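Keep the Bad Starts

23/07/2020

I have worked two years on collecting examples for robots that handle clothes, and I want to write against a habit which I see in almost every team I visit. The habit is to make the beginning of each example too nice.

It goes like this. The operator takes a shirt, opens it on the surface, makes the sleeves straight with the hand, and only then takes the controls and begins to record. The robot arms fold the shirt very well. The file is saved, the next shirt is prepared in the same way, and in the evening everybody is happy with the number of files. I was happy too, when I was the operator.

But who made the shirt flat? A person did, before the recording. This part of the work is missing from the data, and it is the part where the machine needs our help most. At home a shirt does not come from the basket with its sleeves straight. When a model has only seen flat shirts, it meets a pile and it does something strange, for example it closes the fingers on air and continues as if it had the cloth.

My colleague Iveta Michalík disagrees with me, and her argument is serious. She says that a model must first learn one clean way, and that if we mix too many kinds of beginning, 13 operators will give us 13 different styles and the model will learn the average of them, which is no style. She saw this in January in the Gurkeck project. The operators were told only "fold it", and the results were poor. I accept this. My answer is that the instructions were too open. The starting positions were not guilty. We can ask the operators to work in one manner and still give them difficult cloth.

A sports jersey is a good teacher in this matter. It has trim, it has big printing, and from one moment to another it can offer the arms a very different shape.
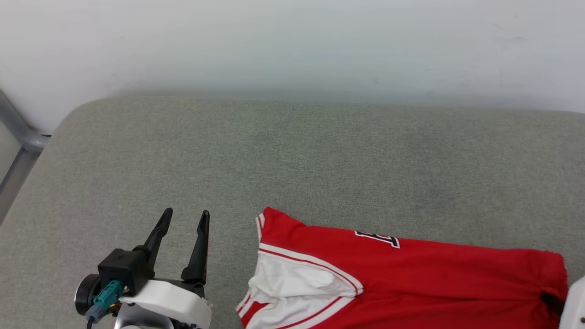
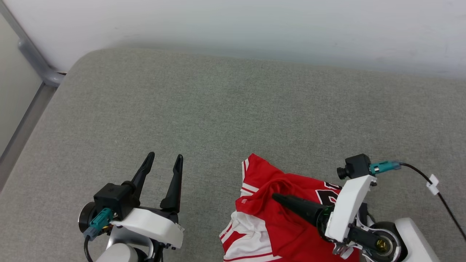 The same kind of garment on the gray surface: more or less flat in the first picture, in a pile under the right arm in the second.

If I had to choose which of these two states deserves more hours of recording, I would choose the second without a long discussion. In a pile the collar can be under a fold, the number can be half hidden, and the operator must decide where to take the cloth. This decision is what I want in the file. The flat state should stay in the data also, but a smaller part is enough.

There is a question of money, of course. Minoru Furukawa, who plans the shifts for us, showed me that from a messy start an operator finishes 6 examples in the time where a flat start gives 8. He calls it a loss. I call it the price. A customer who pays by the file will not like my opinion, and for this reason I think we should stop selling by the file and start to sell by the hour.

I have one more request, and it is for the people who clean the data after us. Please do not delete an example only because the first grasp missed. If the operator missed, went back and took the cloth again, keep all of it. The second try shows the model how to recover, and we have very few such moments on our disks.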